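Mar 30, 2025

Perla Escobedo talks faster than I can write, so forgive me if a few of these quotes are stitched together from my scribbles. We met at her kitchen table in Brastham, where she'd already put out coffee and a plate of those crumbly anise cookies I can never stop eating, and before I'd even got my pen out she was telling me about beans.

"People think a seed is a seed," she said. "You buy the packet, you throw the packet away, next year you buy another packet. My grandmother would have fainted!"

Perla runs the Ranero seed swap, and if you garden anywhere near here you've probably ended up with one of her little brown envelopes. It started 12 years ago with a card table and a shoebox. Last September they had 67 kinds of bean on offer (beans alone!), plus squash, peppers and a purple corn that I took home and completely failed to grow. I confessed this to her. She wanted to know when I'd planted it, and when I told her she put her hand over her eyes.

"In April? Oh, honey. It was cold! Corn wants warm feet."

The bean she's best known for is called the Orozco, after the family who lived next door when she was a kid in Irnilden. It's a climber, cream colored with a rusty splash, and it cooks up soft without falling to bits. Old Mrs. Orozco gave her 17 of them in a twist of newspaper when Perla got married and moved away.

"I lost most of the first crop to rabbits," she told me. "I sat on the back step and cried. My husband thought somebody had died."

She got enough pods off the last two plants to try again, and every Orozco bean she has handed out since comes from those. I asked if that made her nervous – all that history riding on a couple of half-chewed vines. She laughed and said that's why she gives them away. If hers fail, she can just call somebody up and ask for a few back. She's had to do it twice.
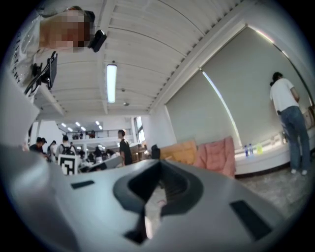
A white T-shirt with black lettering down the side.

We got onto the subject of labels, which I thought would be dull and wasn't. Perla is fierce about labels. Name, year, town, how tall it gets, who you got it from. She once had a man bring her a jar marked "good ones" and she made him sit down and tell her everything he could remember about them while she wrote it out.

"They were good, too," she said. "But good what? He thought they were maybe peas."

So what should a beginner save first? Beans or tomatoes, she says, and leave squash until you've got some practice, as they cross with the neighbors' and you can end up with something very odd. Let the bean pods go brown and rattly on the plant. Shell them, spread them on a plate somewhere airy, and don't put them in a jar until they're so hard you can't dent one with your fingernail.

"And save more than you need," she added. "I tell everybody, if you want to plant 100, keep double. Mice have to eat, but they don't have to eat my whole year."

I left with four envelopes, the rest of the cookies, and strict orders about the corn. It's going in at the end of May this time. She's promised to call and check.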